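Search this site Search Go

28 Mar 2024
By Larasati Hidayat

New house rules for robotic suturing practice at the Farnport bench

Since November our small group has been writing down how we want practice suturing with the robot to be done, recorded and judged. Until then each person had own habits, and when we compared recordings from two operators it was difficult to say which differences came from the hands and which came from the setup. The first version of the rules is now ready. It is four pages long and we call it the Santoso sheet, after the meeting room where most of it was argued.

The first rule concerns the order of work on a pad. One pad carries several cuts, and an operator may finish a closed cut with one stitch or with more, but the plan must be written before the first needle pass. We do not accept a plan that is filled in afterwards. Stitches from earlier exercises stay in the pad and are not removed to make it look clean, so the reviewer can compare them with the new ones.

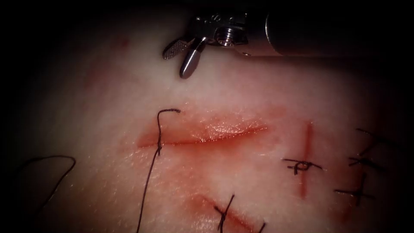

The thread is through at the left end of the central cut, which is still open. The jaws are empty.

The second rule is about the empty jaw. When an instrument holds nothing, it should stay above the surface and inside the operator's view. We had a long discussion whether to give a minimum height in the text. In the end we did not, because the right height depends on the cut and on the tool, and a number would give people a false feeling of safety. The reviewer marks only contact that had no purpose.

The third rule was the most disputed one. Loose thread must be looked at before every new grasp. A loop that lies around a jaw is normal when a knot is being formed, but the same loop at another moment can be pulled tight by mistake. The operator should be able to say, at any pause, where both ends of the thread are. If he or she cannot say it, the exercise stops until the ends are found, and the stop is written in the log without any penalty.
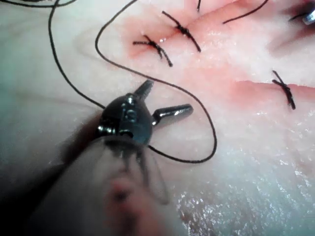
We also ask for tails that are long enough to judge. Some of us like to trim very short, and it does look tidy, but a reviewer who works only from the recording needs to see the knot and what comes out of it. Please keep the tails similar within one cut.

For the recordings themselves there is one change. Every session must be saved with views from all the cameras, also when one of them is partly blocked by the instrument. Our older archive, which we keep under the name Prudness, has 300 sessions, and in 42 of them one view was deleted by the operator as not useful. For the reviewers this was a real loss - a blocked view still shows when the tool moved and when it waited.

Colleagues in Grotness will try the sheet with their own bench next month and send us comments. If you want to do the same, ask me for the file. I am especially interested in disagreement with the third rule, and in any wording that is not clear to a new operator.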